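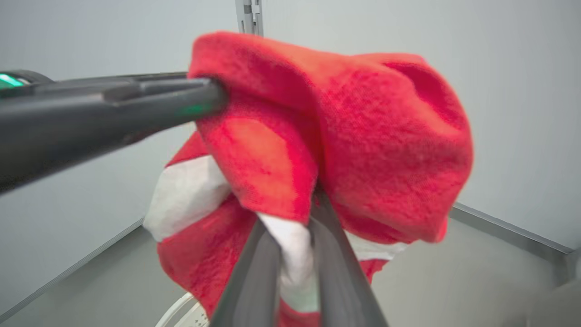 Jarkley, September 2019

Towel thread. I do the linen at a small swim club and people keep asking how we get through so much of it, so I'm putting it all in one place.

1/ The red and white ones are the good ones. Thick, a bit fuzzy, and they crumple into a big lump the minute you pick one up by the middle. Don't pick them up by the middle. Find a corner.

2/ We own 689 towels as of the last count. 600 of those are plain white. The rest are the red and whites, which came from Stougaard two winters back and cost more than I wanted to pay.

3/ Red and white in the same cloth means cold wash, every time. Farzana did a load on hot in January and we had a shelf of pink ones until Easter. They still dry you fine. They live in the first aid room now.

4/ No softener. It makes them feel nice and then they just push the water around.

5/ Shake each one out before it goes in the dryer. If it goes in scrunched, the folds in the centre stay damp and you end up running it again.

6/ Folding. Long sides together, then in half, then thirds. Fold to the front of the shelf, loose edges to the back. Oluf rolls his. We've talked about it.

7/ Someone asked about the white parts going grey. Ours do that too. Half a cup of washing soda in with the powder helps a bit. Bleach is out with the red ones, obviously.

8/ Osaze wants to know if the Nider line dryer is worth the money. For a house, yes. For us, no – it holds one family's worth and I'd be out there all day.

9/ Anything with a pulled thread, snip it level with the loops. Don't tug. I lost a perfectly good bath sheet that way.

10/ When they're past it they get cut into quarters for cleaning cloths. The red ones go to the change rooms and the white ones to the kitchen, so they don't get mixed up.

11/ Colour fastness – Tamunoemi says a vinegar soak sets the dye. I tried it on 2 and couldn't see any difference, but my laundry smelled like a chip shop.

12/ Next load's on now. I'll answer the one about mildew tonight after the late session.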